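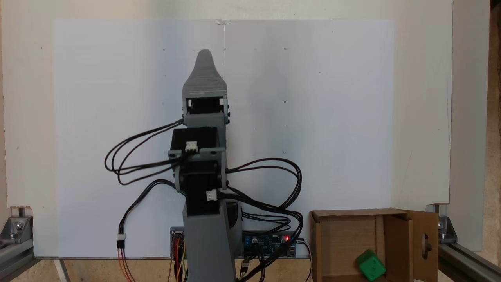
Search this book Go

Chapter 4
Talking to the Joints

2021-02-19, by Lingyun Jiang

I wrote my first arm controller over one long weekend in June, and I was terribly proud of it. It was a single Python file with a single loop. It read the joint angles, worked out where the gripper was, decided where it should go next, sent the new angles down the wire and went round again. When I showed it to Deming Jia, who had the desk opposite mine at Wevance, he scrolled to the bottom, scrolled back up and asked me what would happen if the "decide" bit took a long time one day. I said it wouldn't. (Reader, it did. By Wednesday I'd added a vision step to find a little coloured cube, and the arm had started moving like someone walking downstairs in the dark.)

So this chapter is about splitting that loop up. By the end you'll have a small driver program that does nothing except talk to the servos, and a separate program above it that does the thinking. We'll call the driver Tirkik, after the one we used at Wevance, and you'll build it up in pieces from the serial code you wrote in Chapter 2. If you skipped Chapter 2, please go back and do the bit about reading a reply packet, as I'm going to lean on it heavily!

Let's start with what a hobby arm wants from us. A bus servo is a polite little thing. You send it a packet with its ID and a target position, and it heads for that position using a control loop of its own, inside the case. It doesn't know it's part of an arm. It has no idea where its neighbours are, and it will happily push the fingertip into the table if that's where your numbers lead. All the knowledge of the arm as an arm has to live in your software, and most of the bugs I've met in student code come from forgetting which side of that line something belongs on.

Try this before reading any further. Open the file slow_goal.py from the chapter folder and set step_ms to 2. Run it and watch the elbow. Then set it to 99 and run it again. You're sending the same start and the same finish both times, only chopped up differently, and you'll hear the change as well as see it – the second one has a sort of tick to it. Write down what you notice, however vague. Sihan Xu, who tested these exercises for me, wrote "sounds cross", and that's a perfectly good lab note.

What you're hearing is the servo arriving at each small goal and stopping before the next one turns up. With short steps it never quite gets there, so it never quite stops. The trouble is that short steps only work if they come on time, every time, and a program that is also busy looking for a cube can't promise that. Hence the split. The driver keeps the beat, and the planner drops new targets into a queue whenever it's ready.

A word about timeouts, and I'd like you to take this one seriously. If the planner crashes, the driver must notice. Ours waits 3000 milliseconds and then holds the last position. Jianguo Ding thinks that's far too long and has told me so more than once. For a small desktop arm at low speed I find it comfortable, and you'll get to argue it out for yourself in Exercise 4.2, where you pull the plug on your own planner halfway through a reach.

We'll take the queue first.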